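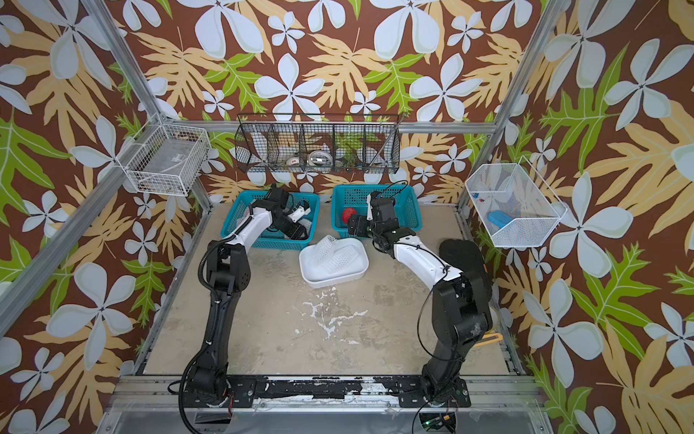
What kind of basket works best for sorting small things at home? An open plastic one with holes in the walls and floor, because crumbs fall out and you can peek in from any side.

Print this page | E-mail this page

We started our Umham sorting project in November and loved it — even the boring tally sheets!

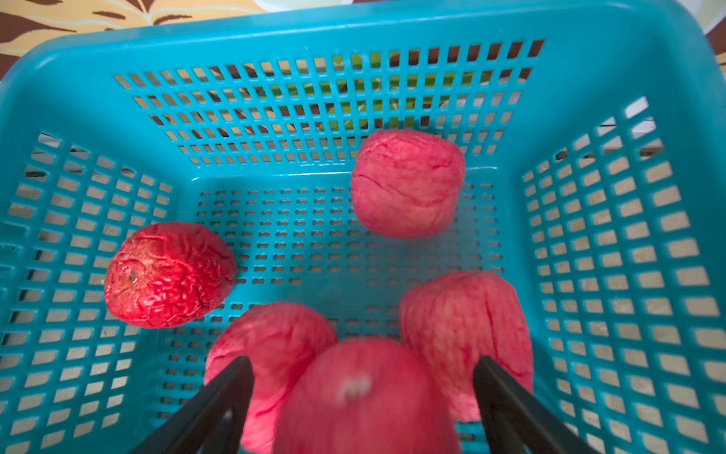

Vol. 2, No. 5

Wrinkled pink and red fruits were our favorite test items (such great texture!). Next term we want to try deeper baskets — and more fruit.

This site uses cookies. OK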